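Shop notebook, bench room at Mustero
29 Nov 2021
Entry by Signe F.

Second go at the tabletop question. Inger Bundgaard wants a yes or a no from me before we order the rest of the tops from Ernisberg, and the sales sheet says the finish "shrugs off spices, coffee and cocoa." I have read that sentence on a lot of sales sheets. None of them ever says how long the stuff was left sitting, or who wiped it up, or with what.

So, plain method. Fine brown powder in a glass jar, jar without a lid, on the pale top. Two patches of powder, one dry and one damped with a teaspoon of water, each left for 17 minutes under an upturned cup. Then a dry brush, then a damp cloth, nothing stronger. Mogens Riis suggested dish soap. I said no soap on the first pass, or we learn about the soap.

Light is the other problem. The overhead lamp puts a pale bloom on the finish right where you want to look, and a faint stain could hide in it all day. Moved my head, moved the stool, ended up crouching. Anyone repeating this should look from at least two sides before writing "clean" in the book.

The top, with the grain and the glare, and the jar of powder:
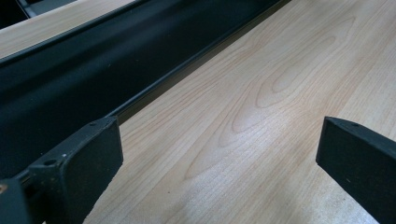
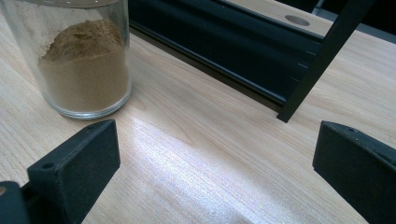

Does the damp patch leave a mark after wiping?

With a damp cloth alone, it left a faint tan edge that I could see from low down and lost when I stood up.

Mogens can't see it. Sille Hjaltadóttir could, but I had told her where to look, so I don't give that much weight. Dry patch brushed off with no trace that I could find, which proves very little. Dry powder brushes off most things.

What bothers me more is the grain. A big arched figure like this one is full of lines close to the color of the stain, and I think half of what gets called stain resistance in the sales sheet is just the pattern covering for it. Would like a plain piece of the same finish with hardly any figure in it. Asked Ernisberg in April and got a brochure.

Also not tested: heat, oil, a scratch with powder rubbed into it. The sheet claims 1520 wipe cycles. With what cloth? No answer there either.

To do:
- repeat the damp patch, leave it 8 hours
- same again with soap, separate patch, marked with tape at the corners
- get someone who hasn't been told anything to look for the edge
- lid for the jar before the powder gets into the drawers

Told Inger it's a maybe. She doesn't like maybe.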